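### 4.3 Failure analysis: localization drift on patterned floors

The most serious fault in the Bultunwood trials was a slow heading error that grew while the humanoid walked through rooms with strongly patterned floors. The visual odometry module tracks corner features on the ground plane and matches them between frames. Where the floor repeats the same shape at a regular spacing, a feature can be matched to its neighbor one tile over, and the pose estimate jumps by a full pattern period.

We ran 200 simulated episodes in the Villunthorpe interior set, each capped at 3,200 control steps. Glossy materials were left enabled. Reflections move with the viewpoint, so features detected on their borders are not fixed to the floor and should be rejected by the outlier filter — in practice many were kept. 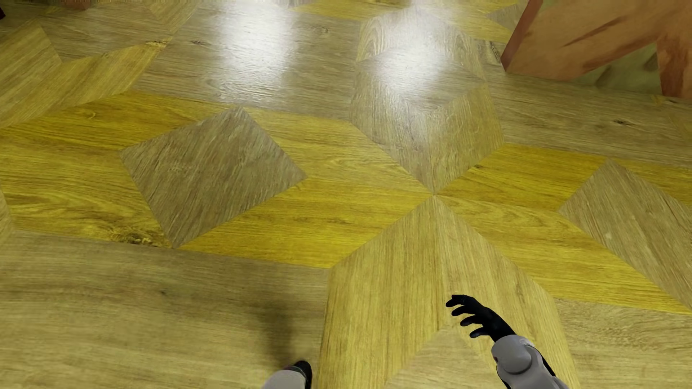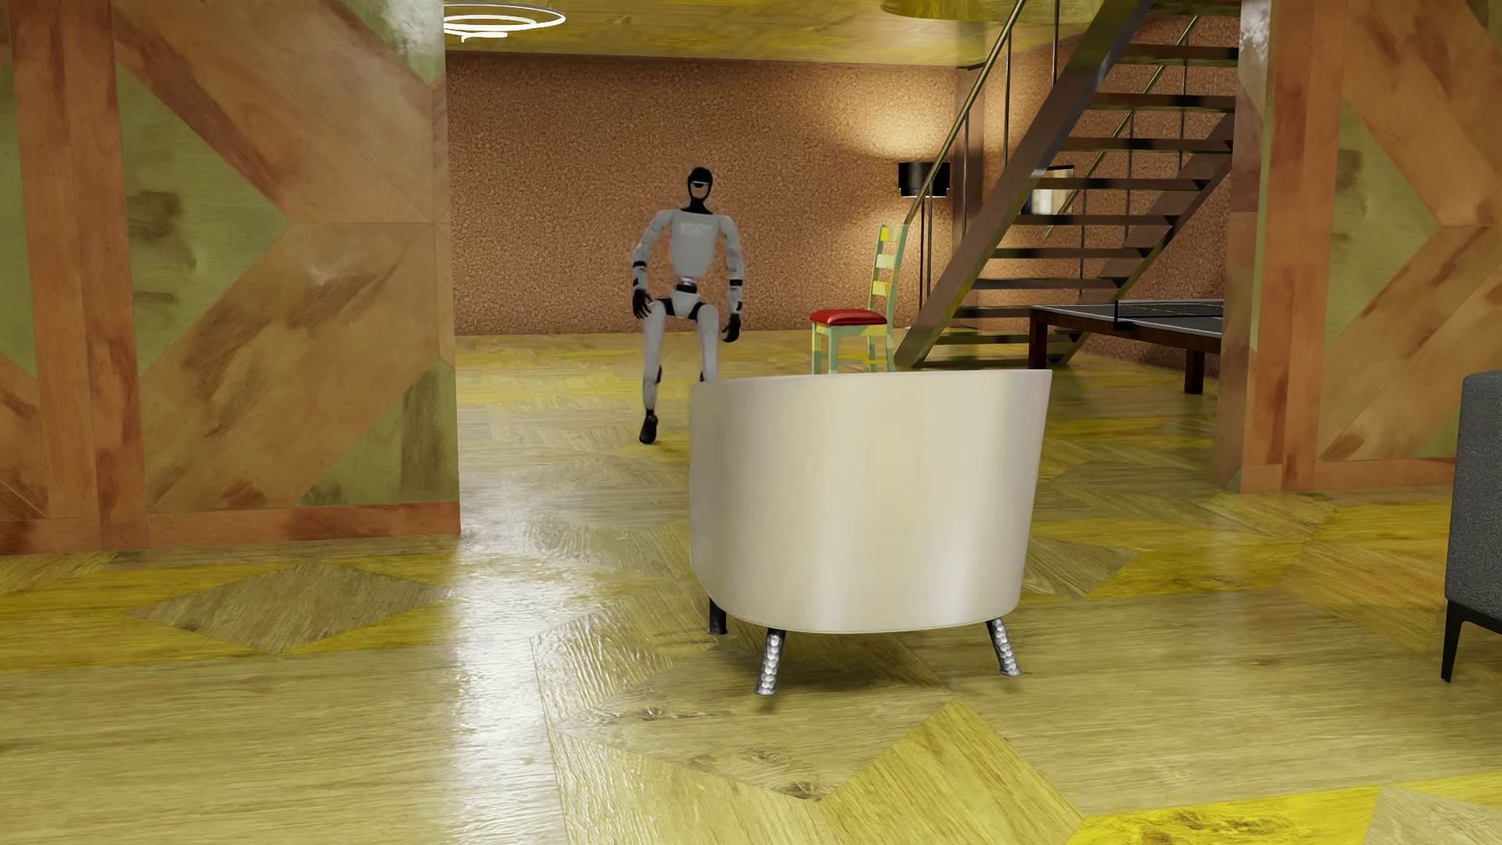
**Figure 3.** Simulated interior with geometric wood flooring. The first view looks down at the floor, with a robot hand and forearm entering at the lower right; the second shows a humanoid beyond an opening between two wall sections. Bright reflections are visible on the floor in both views.

Drift alone did not end an episode. The damaging cases occurred when the planner trusted the shifted pose and placed a furniture leg or wall edge outside the swing path of the arm. Joint torque limits stopped the motion on contact, but the stop was issued only after the limit had been exceeded for 4 consecutive steps. We consider this delay too long for use near people.

Two changes were tested. Masking saturated pixels before feature extraction removed most matches on reflections and left the period jumps unchanged. Adding a consistency check against leg kinematics, as in the Qudah controller, rejected jumps larger than the stride bound. Small errors still accumulated on long turns, and the check has not yet been evaluated on the Prukville hardware.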